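Mouse pad for a small desk, cloth or no pad at all?

joni_kiiskinen
Jun 3, 2022
Hello all. My new table has a seam in the top and the mouse pointer jumps a little when I cross it. In May I bought a thin cloth pad and the jump is gone, but now my wife says the pad is ugly. Do you use a pad on a light wood-coloured table, or do you go without?

zaneck37
Without. A pad only collects crumbs. Lower the pointer speed first, it costs nothing.

Norbert Š.
I do not agree with zaneck37. My table also has a seam and the speed setting did not help me. I use this one, it is pink and I am not ashamed of it.

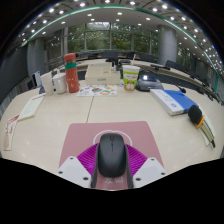 My mouse on the pink pad, tea things at the back

The rounded corners are good for me, the square ones on my old pad were always bending up. I wash it with dish soap and dry it flat.

zaneck37
Your drinks are too near. One spill and the pad is finished.

Norbert Š.
It is possible, but I had 6 years without a spill. The bottle has a lid, and the mug too.

joni_kiiskinen
Thank you both. Norbert, does the print become rough under the mouse after some time? Mine is plain grey.

Norbert Š.
A little at the lines, I feel it only when I move very slowly.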